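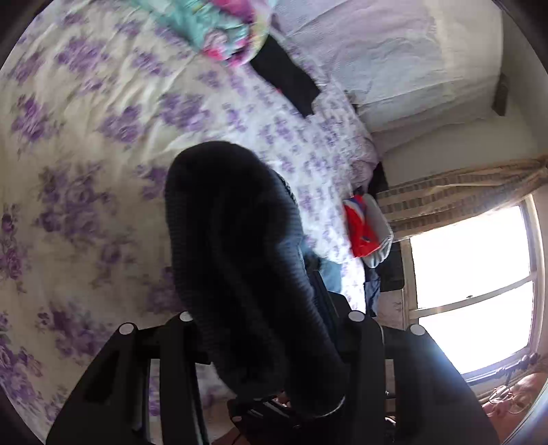

## 4. Filtering suspicious text messages

Torklow Message Guard checks incoming texts for shortened links, look-alike sender names and requests for payment codes. Filtering is off until you complete the steps in this section.

**Before you start:** update the app to version 3 and sign in with your Garkisine account. Dual-SIM phones need a separate setup for each line.

### 4.1 Turn on filtering

1. Open **Settings > Messages > Unknown senders**.
2. Select **Torklow Message Guard** as the filter.
3. Return to the app and tap **Check status**. The line should read *Active*.
4. Under **Links**, choose **Hold** or **Warn**. Hold moves the message to the Review folder. Warn leaves it in the inbox with a yellow bar.
5. Tap **Save**.

> **Note:** Messages from saved contacts are not scanned. To scan them as well, turn on **Include contacts** under **Advanced**.

### 4.2 Update the block list

The Wevitz block list is installed with the app and contains 3,829 sender IDs. It updates overnight when the phone is charging and on Wi-Fi. To update it by hand:

1. Open **Lists > Wevitz**.
2. Tap **Refresh** and wait for the check mark.
3. If the refresh fails 2 times in a row, restart the phone and repeat from step 1.

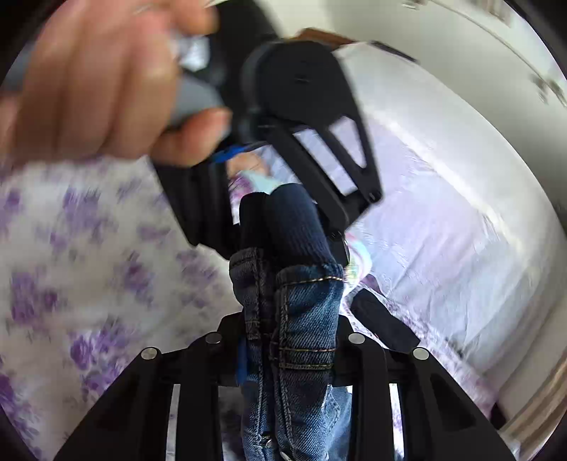 Your own entries are kept in a separate list and are not changed by a refresh. The personal list holds up to 2,000 entries. When it is full, new entries are rejected with error *List full*.

### 4.3 Report a message

1. Open the message in the Review folder. Do not tap the link.
2. Tap **Report**, then select a category: *Prize or cash*, *Delivery*, *Bank* or *Other*.
3. Clear **Attach my number** if you do not want it sent.
4. Tap **Send**.

> **Caution:** Do not reply to a held message, even with STOP. A reply confirms to the sender that the number is in use.

> **Caution:** Deleting the app also deletes the Review folder. Export any messages you need as evidence first (see 4.5).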